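Wednesday, January 11, 2023
Lace abrasion, Cluter batch – day 3

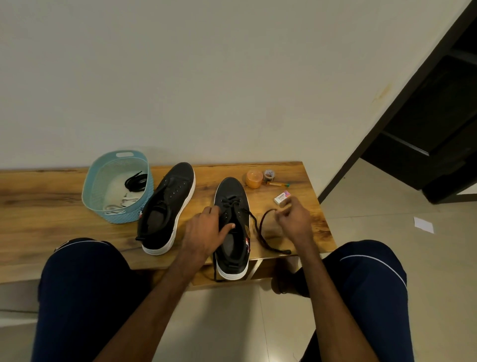 Oltent rig back up after the belt swap. Ran the flat polyester first, 80 g hanging weight, same eyelet plate as June. First break at 456 cycles, way under what Trilateck quote for it. Checked the counter, counter's fine. Might be the plate – there's a burr on the inside of hole two, felt it with a fingernail. Polished it out, reran. Better but still not good.

Waxed cotton tommorow. Needs overnight in the humidity cabinet, set to 73 per cent, pls don't open it to get the tape out.

Châu samples still not here. Colour codes on thier sheet don't match the bags we got last time either, so relabel when they come.

To do:
new eyelet plates, brass if stores has any
email Trilateck re test method, wet or dry??
aglet pull test – clamp jaws slipping again, try the rubber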